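Gripper comparison, project Curance
Minutes, May, 2:30 pm
Present: Bernadette Duggan (chair), Iason Sarantis

1. Soft fingers. Iason has logged 92 grasps with the ridged pair and 24 with the Brophy pads. He prefers the ridged pair for small containers. Bernadette wants equal numbers before a choice is made.
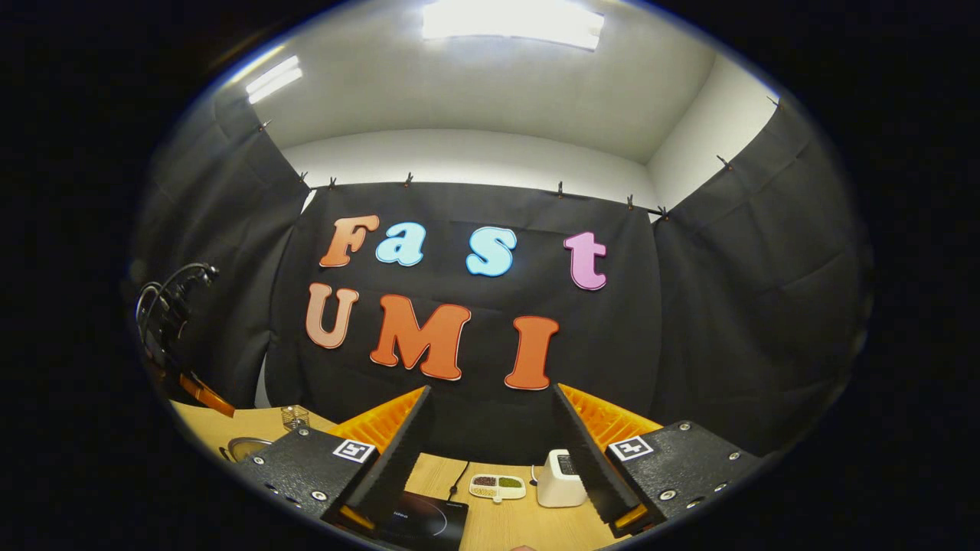 2. Controller. The Zodcombe unit dropped its connection twice. Iason to reinstall the firmware.

3. Next run: 500 grasps per finger type at Nundside. Bernadette to book the room.

Closed 3:10 pm.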